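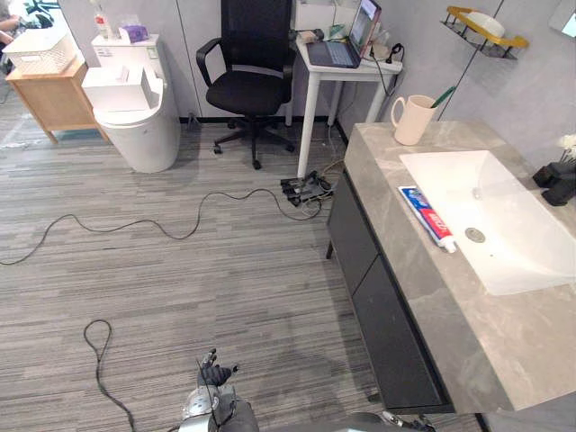

Call for participants: home robot good practice panel

Tustora is looking for 56 people to help write and test a plain-language code of practice for two-armed robots working in home-like rooms. Bathrooms come first, with kitchens to follow. If you have ever wanted a say in how these machines should behave near a sink, a mug or somebody's toothbrush, we would love to hear from you!

The draft code has 8 sections. It covers floor checks before the arms are switched on, where power leads may run, how close a person may stand, who holds the stop button, what the hands may and may not touch, cleaning, record keeping and privacy. Parts of it are in good shape. The section on trailing cables is a muddle and has been rewritten twice, so please bring strong opinions.

What you would be doing

You would join five sessions at our Hettiarachchi Road rooms, starting in October. In the first two you read the draft with a small group and mark anything unclear. In the next two you watch an operator carry out everyday tasks with the robot – picking up a tube of toothpaste, moving a mug along a counter – and score the work against the code. The last session is a long, lively discussion with tea, and the wording is settled there.

You will not be asked to operate the robot. Observers stay behind the marked line whenever the arms are powered, and anyone in the room can call a stop without giving a reason.

Who we want

Anyone aged 18 or over. No technical background needed. We are especially keen to hear from carers, cleaners, occupational therapists, electricians, people who use grab rails or a wheelchair at home, and anyone who has written a risk assessment that people really followed. Kiment and Midance are each sending two of their own operators, and their places are separate from the 56.

Payment and practical matters

You receive 200 pounds for the full set of sessions, plus travel. The rooms are step-free. Flat, closed shoes please, and long hair tied back. Sessions are filmed for scoring only; you can ask for your part to be deleted.

How to apply

Write a few lines about yourself and one rule you think every home robot should follow, and send them to Prasanna Thambiah, panel lead, using the contact form on this site. Odd rules are very welcome – one of the best in the draft came from a school cook.

Posted 2022-09-30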